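Curon de dois braços: já dá para deixar a casa com ele?

Testei o Curon durante 21 dias, numa bancada montada no showroom da Trendis. A pergunta era simples: ele faz tarefa doméstica ou só demonstração? Dei a ele toalhas de rosto para dobrar, talheres para separar e peças miúdas para recolher do piso. 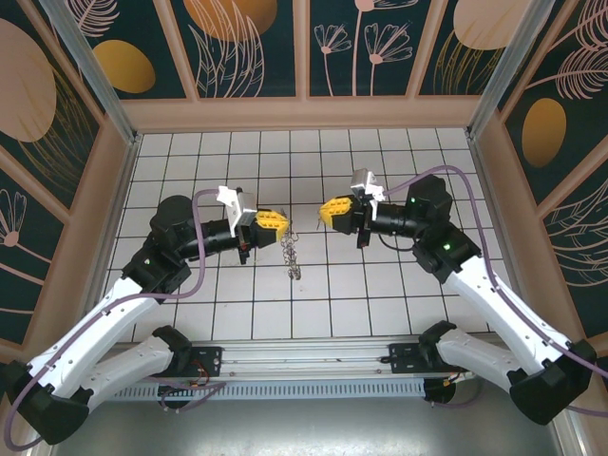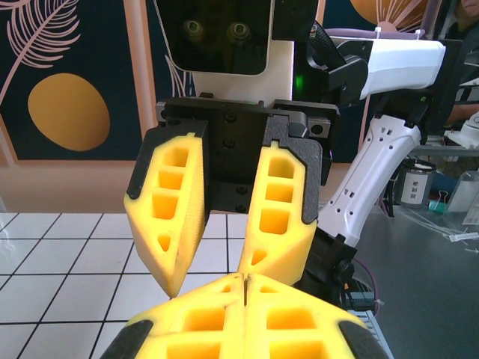 Dois braços, pinças amarelas, piso de azulejo branco.

Com as toalhas foi bem: de 23 tentativas, só três ficaram tortas. Nos talheres, garfo e colher saem certos, faca fina escorrega. Peça miúda é o ponto fraco – ele erra a altura, volta, tenta de novo, e eu já teria guardado tudo. O aluguel custa 396 reais por dia, mais 169 de instalação. O Maston, que avaliei em junho, é mais rápido e derruba mais coisas.

Para uma oficina com tarefa repetida, vale um teste. Para casa, ainda não. Nota 6.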